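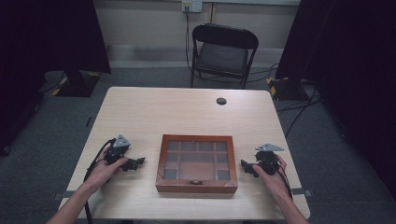 Aušra Krūmiņa Would Like You to Stop Watering

The woman behind the Movum seed library in Hollbridge has killed more basil than most people have eaten. She brings this up before I've sat down.

"People think I have a gift," she says. "I have a compost heap. That's where the evidence goes."

Movum lends seed the way other places lend novels. You take a packet in spring, grow the plants, and bring seed back in the fall. It has 44 varieties on its list and a waiting list for one of them, a climbing bean called Komik. Krūmiņa thinks it's overrated.

"It tastes like a bean. But it has purple stripes, so everyone loses their minds. Then you cook it and the stripes go away, and I get emails."
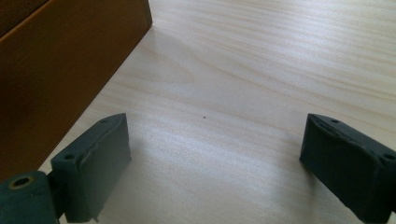 On returns, and other disappointments

Members borrowed 400 packets last season. I ask how many came back, and she looks out the window for a while.

"We had a squash issue," she says.

The issue was that two kinds had been grown side by side and crossed. The offspring were large, gray and "good for holding a door." She now asks squash growers to save seed only from flowers they've pollinated by hand and taped shut.

Her advice for beginners is lettuce, and patience with the hose. "Put your finger in the soil. If it's damp, go back indoors."

And her own plot? "Mostly slugs this year. They're doing very well."

Related
Van Acker on pruning old pears
Is your compost too wet?
Two beds, one hose: small yard planning
What to sow in January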